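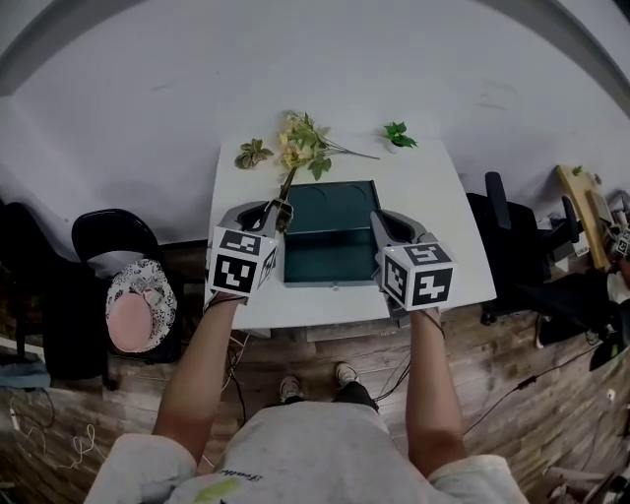
左手側で造花の茎を把持、右手側は開放。両把持具の間に蓋を開けた小箱。

評価記録　手持ち式グリッパキット「Vilura」貸出評価
1月4日
記入：Sena Essien
確認：Gwendolyn Whitlock
貸出元：Irnum

一　目的

Irnum より貸出を受けた手持ち式グリッパキット Vilura について、導入の可否を判断するための実使用評価を行う。前回までは開梱、充電、接続確認にとどまっており、実際に物品を扱うのは本日からである。想定用途は Mabula 計画における卓上作業の教示データ収集とし、とくに変形しやすい物、細長い物、蓋のある容器の扱いを重視する。

比較対象は現有の Pondcombe 製遠隔操作アームである。ただし同アームは現在別件で占有されており、本日は並行試験を行っていない。比較の欄は空欄のまま残し、2月の割当時間に同じ物品で実施して追記する。

二　構成および設置

左右一対の把持具を操作者が両手に持ち、卓上の物品を直接操作する方式である。各把持具の上部に白色の立方体があり、表面に黒色の位置認識用マーカが印刷されている。手首にはストラップを通して使用する。左右の対応は納品書の記載に従い、設定画面の表示と一致することを作業前に確認した。

机は白色の小型のものを使用した。壁を背にした配置で、照明は室内灯のみとした。マーカの印刷面に反射が出る場合は照明条件を変える予定であったが、本日の範囲では変更を要しなかった。設置から初回の記録開始までに2時間を要している。大半は校正手順の読み違いによるもので、手順書の当該箇所は英語版と日本語版で工程の順序が異なる。英語版の順序が正しい。Irnum に訂正を依頼済み。

三　試験物品

造花の枝（淡黄色の花房と緑の葉が付いたもの）、葉のみの造花の小枝、白い鉢の小型植物、および留め金付きの濃い青緑色の箱を用いた。造花は茎が細く、把持位置によって花側の重みで姿勢が変わる。剛体の積木で良好な結果が得られることは Irnum の説明資料に記載があるため、本評価では扱わない。

箱は蓋を開けた状態から開始する課題と、閉じた状態から開始する課題に分けた。後者は留め金の操作を含むため、別項に記録する。

四　手順

課題Aは、左の把持具で造花の茎を取り、箱の上方を通過させて机の反対側に置き直すものである。右の把持具は開いた状態で待機し、必要に応じて茎の途中を支える。課題Bは、葉の小枝を箱に収め、蓋を閉じるものである。課題Cは、閉じた箱の留め金を外し、蓋を起こすところまでとする。

各試行の前に両把持具を机の手前側に戻し、静止を確認してから記録を開始した。試行の途中で物品を落とした場合も記録は止めず、操作者が拾い直せる範囲であれば継続した。机から落下した場合は中止とし、失敗として扱う。操作は終日同一の者が担当した。

五　結果

課題Aから課題Cまでを通算して17試行を実施した。このうち4試行でマーカの追跡が途切れ、軌跡に欠落が生じた。欠落はいずれも両手を近づけた場面に集中しており、片方の把持具がもう片方の立方体を遮ったことが原因と考えられる。欠落区間はソフトウェアが自動で補間するが、補間された区間と実測区間が出力ファイル上で区別されない。学習用データとして使用する場合に支障があるため、この点は重大な指摘事項とする。

課題Aについて。茎の根元に近い位置を把持すると、持ち上げた際に花房が机面に残り、引きずる動作となる。把持位置を花側へ寄せると改善するが、今度は花房が箱の蓋に触れやすい。把持力の調整範囲は十分で、茎の被覆に傷は認められなかった。細い茎でも滑りは少なく、指部の形状は評価できる。

課題Bについて。小枝を収める動作は問題なく行えた。蓋を閉じる動作では、指先の厚みのため最後の押し込みが難しく、把持具の指の背で押さえる方法に落ち着いた。この使い方が取扱上許容されるかどうか、説明書に記載がない。Irnum に照会する。

課題Cについて。留め金の操作は現在の指先では安定しない。2試行を行った段階で、指先を破損するおそれがあると判断し中止した。細幅の交換用指先が別売品の一覧に掲載されているが、価格および納期は未記載である。見積を請求する。

六　操作者の所見

把持具の重量そのものは許容できる。一方、両腕を前方に伸ばした姿勢が続くため、疲労は肩より前腕に早く現れる。立位での作業は机が低く感じられ、上体がやや前に傾く。座位については椅子の肘掛けが肘に当たり、動作範囲が制限されたため、以後は立位に統一した。机の高さを変えられるものに交換すれば改善が見込まれる。

ストラップは着脱が容易である。締めすぎると手首の回転が妨げられ、緩いと把持具の重みが指にかかる。適正な締め具合に関する目安が説明書に欲しい。

机の手前下方に配線が垂れており、足を入れ替える際に注意を要した。机下の横桟に沿わせて固定すること。床を横切る配線についても、次回の開始前に覆いを付ける。評価対象とは無関係であるが、手順書の事前確認欄に追加した。

七　ソフトウェアについて

記録の開始と停止は画面操作によるため、把持具を一度置く必要がある。試行ごとに手首のストラップを外すか、補助者が操作するかのいずれかとなり、単独作業には向かない。足踏みスイッチへの対応を Irnum に質問したところ、次版で検討中との回答であった。時期の明示はない。契約条件に含められるか、Whitlock に確認を依頼した。

出力形式は Mabula 側の読込処理で受け付けられた。ただし左右の識別名が設定画面の表記と異なり、取り違えの原因となり得る。当面は変換時に名称を置き換えて対応する。変換用の設定は共有領域の評価用フォルダに保存した。元ファイルは変更していない。

八　契約条件に関する覚え

提示されている契約は、機器の買取と、保守を含む年間利用の二方式である。年間利用の場合、マーカ立方体の交換は保守に含まれるが、指先部品は消耗品として除外される。課題Cの結果を踏まえると、指先の交換頻度が費用を左右する見込みであり、現時点で方式の優劣は判断できない。

収集したデータの取扱いについては、Irnum の利用規約に、障害解析を目的とした記録の送信に関する条項がある。既定で有効となっていたため、本日の作業前に無効へ変更した。更新後も設定が維持されるかは未確認である。

九　未了事項

Irnum への照会：補間区間の識別方法、指の背による押さえ動作の可否、細幅指先の見積。担当は Essien。
遮蔽対策：課題Aを、両手の間隔を広く保つ条件で再試行する。箱の位置も奥へ移す。
課題C：交換用指先の入手まで保留。
Pondcombe 製アームとの比較：2月の割当時間に実施。造花と箱は同じものを使用するため、他の用途に持ち出さないこと。
配線の固定：次回の設置時に実施。

追記（Whitlock）
第五項の欠落試行について、元の記録を確認した。うち一件は遮蔽のほかに、立方体が操作者の上体側へ大きく傾いた区間を含んでいる。遮蔽のみを原因とする記述は保留とし、再試行では把持具の傾きも併せて記録されたい。評価報告の提出は、この確認が済んでからとする。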